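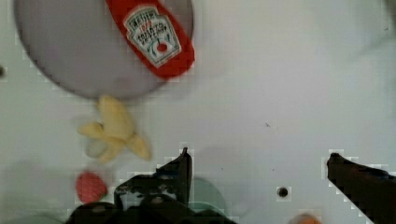
I have gone through the play food for the spring swap and I think we should keep most of it. The tub has been in the hall closet since we stopped running the pretend cafe, and the lid had come off one corner, so everything got a wash before I sorted it. The round gray plate stays, and so does the red ketchup bottle with the Heinz label. The banana is the kind made to look partly peeled, with pale yellow strips of peel going out to the sides, and it always gets picked up first at my table. I would like to see it go into the toddler box and not the preschool one, if Jade has no objection.

On the question of boxes, I measured the shelf in the storage room. It is 78 inches long, and the clear boxes we already own will fit on it if they go in sideways. Please don't buy the Jutden ones. They are a good box but they are too deep for that shelf, and the door won't close.

My proposal for the labels is one word per box, large, on the short end. FOOD, DISHES, POTS, DRESS-UP. We had longer labels before and people stopped reading them. If something doesn't fit one of those words it can go in the box marked MIXED and I will sort it at the end of the month.

I answered Kadir's points below.

Kadir Öztürkmen wrote:

> Hello all,
>
> Before the April swap I would like to settle a few things about the
> kitchen toys.
>
> 1. Do we lend the pretend food by the piece or by the box? Last time
> it was by the piece and the sign-out sheet ran to 3 pages. Emrys had
> to type it all in and he has asked not to do that again.

By the box. I agree with Emrys. If a family brings a box back short by a piece or two, let it go. A missing carrot is not worth a phone call.

> 2. Washing. The sheet on the wall says warm water and dish soap, but
> I have seen people put the hard plastic pieces through the dishwasher
> at the hall. Is that all right?

Top rack only, and no heated dry. I put a set of cups through on the normal cycle last year and two of them came out oval. Anything with a paper label or a sticker should be wiped by hand. Anything made of cloth goes in a mesh bag and gets washed with the dress-up clothes.

> 3. We have two play stoves and room for one. The older one is missing
> a knob. Amanuel offered to take it away in his truck.

Yes please, Amanuel. Any evening after 6 is good for me. The newer stove has a better door and I would keep that one. The spare knobs are in a jar on the window sill if anyone wants to try them on the old stove first. I tried and they were all too small.

> 4. Money. We have 300 dollars set aside for the whole swap and I don't
> want to spend it on toys if we can get by with what is in the closet.
>
> Kadir

I don't think we need to buy any food at all. We are short of dishes. The plate I kept is a large one, and small children do better with something they can carry in one hand, so if anyone has small plates or bowls at home that they no longer use, I will take them. Metal or plastic is fine. No glass and no china, even if it is chipped already.

Two more things while I have the list in front of me.

The little fruit should be checked for size before it goes in the toddler box. Jade has the tube we use for that. If a piece drops through the tube it goes to preschool.

Also, whoever has the blue key to the storage room, please leave it on the hook by the sink. I had to borrow the one from the front desk and they want it back by noon.

Myung-ja Wang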